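Bread proving baskets: do I need the proper cane ones?

Grelstead
I bake two loaves a week and my dough spreads flat as soon as it leaves the bowl. A proper cane proving basket costs more than I want to pay. Has anyone used an ordinary woven basket with a cloth in it?

Tresa34
Yes, for years. Tea towel, plenty of rice flour, no trouble. Wheat flour sticks, so don't bother with it.

horatiu_oprea
I'd disagree. If the weave is plastic it doesn't breathe and the cloth stays damp. Buy the cane one and be done.

Tresa34
The cloth takes up the damp. I've had 200 loaves out of mine.

Henriquez_K
Depends on the shape too. A rectangular one with sloping sides suits a long loaf. Orange-brown woven one in all four of these:

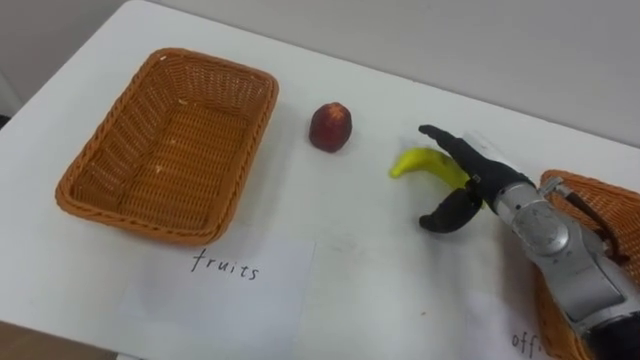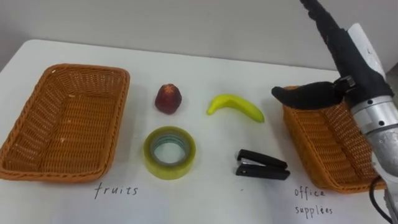
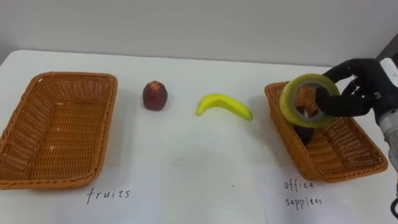
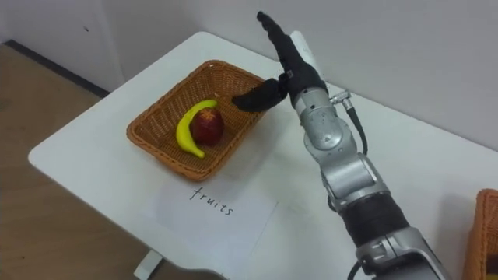 I'd go by the inside length and not the rim. Mine was too long for my oven dish and I only found out in November with the dough already in it.

Grelstead
Good point. My dish is a Masurness, 34 cm inside.

horatiu_oprea
Then get one shorter than that. And I still say your dough is too wet. Take the water down before you spend anything.

Tresa34
He's right about the water. Wrong about the plastic.

Grelstead
I'll drop the water first and try the tea towel in a colander. Will report back.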